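Speaker notes -- "Does the label know anything?" -- Uldale repair and reuse evening

Slot is 17 minutes. Don't read the slides out. Water on the left.

Opening

Ask who has ever washed something at 30 because the label said so. Then ask who has ever washed something at 30 because they believed it. Wait for the laugh, if there is one. Move on if there isn't.

I am going to be rude about care labels tonight. I'm not against them. I'd just like to know what they rest on, and after a year of asking I still don't, quite.

Slide 2 -- the claim

The usual line is that following the label makes clothes last longer. Fine. Longer than what? The Clusville leaflet, which you'll find on the chairs, says "up to twice the life". No source given. I wrote and asked for one and got a second copy of the leaflet.

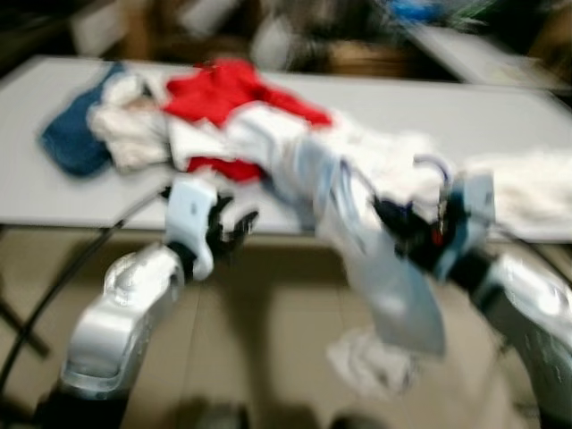
Sorting is where the advice gets vaguest. Whites, darks, colours, delicates, and then a fifth heap for whatever frightens you. Most of us are faced with something like the table on the slide, dark blue at one end, then white, then bright red bunched up next to it, and the leaflet would have three loads out of that. I'd ask how old the red one is. A new red thing, yes, keep it apart. One that has been through the machine for years has probably given up what it was going to give up. Try a damp white cloth on an inside seam if you're worried.

(Somebody will bring up colour-catcher sheets. Say: a sheet that comes out pink shows that some dye was loose. It doesn't show your shirts would have gone pink without it.)

Slide 4 -- the Nuser survey

Go slowly, people like this one. 2,153 replies, which sounds a lot. 44 per cent said they "always or usually" follow the label. Point out that this is people saying what they do, on a form, to a firm that sells detergent. Point out also that the form had no box for "I cut the label out, it itched". I would have ticked that.

Slide 5 -- drying

Tumble dryers wear cloth. I accept that, there's the fluff in the filter to prove it. What I don't accept is the jump from there to "line drying does no harm". 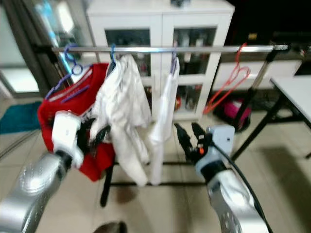 Hanging has its own faults and they get a free pass. A heavy wet jumper will stretch under its own weight. Strong sun fades things. Pegs leave marks at the hem. A rack indoors, on a tiled floor like the one up there, saves the sun problem and hands you a damp room if you never open a window. For an ordinary red shirt I'd still pick the rail over the dryer, but I'm going on habit there and I should say so.

Slide 6 -- the Sang trial

Only trial I found with a proper comparison. 12 households, one August. Too small and too short -- say this before someone else does. Their result was that overloading the drum mattered more than temperature. I'd like it to be true, so be careful how you say it.

Close

Things I'd keep doing: smaller loads, cooler washes, wash less often. Things I'd want evidence for: nearly everything else on the leaflet.

Questions. If asked about fabric softener on towels, yes, leave it out. If asked about vinegar, say I don't know.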